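Search reviews

Grollow, the limited series: six episodes and I wanted to stop after two

I started Grollow on Saturday evening and finished it the same night, but please don't take this as praise. I was ill and the remote was far away.

The story: Priso is a town where it is forbidden to sleep after a bell rings at midnight. A young teacher, played by Thitima Chantharasri, falls asleep by mistake and wakes up 100 years before. The first episode is quite good. Then her uncle (Amnuay Meesuk) arrives and explains the rules of the bell for 30 minutes. In the next episode he explains them again, differently.

Chantharasri is a good actress and she tries very much. The music is too loud over the talking, so I had to read the subtitles the whole time, and in episode four they are late.

14 shares · 3 comments

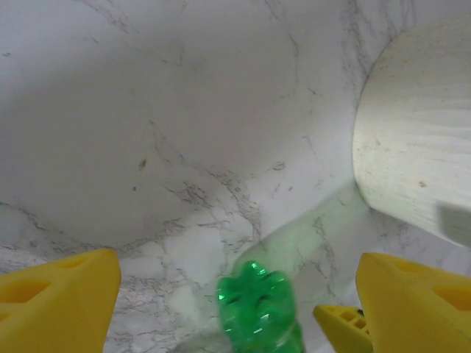 Page last changed: July, by Daranee B.

The ending I will not tell. I only say that the bell is not explained, after all this explaining, and the last shot is made for a second season. I would watch it for her, not for him.

Score: 50 out of 100

We use cookies to remember your settings. Accept | Manage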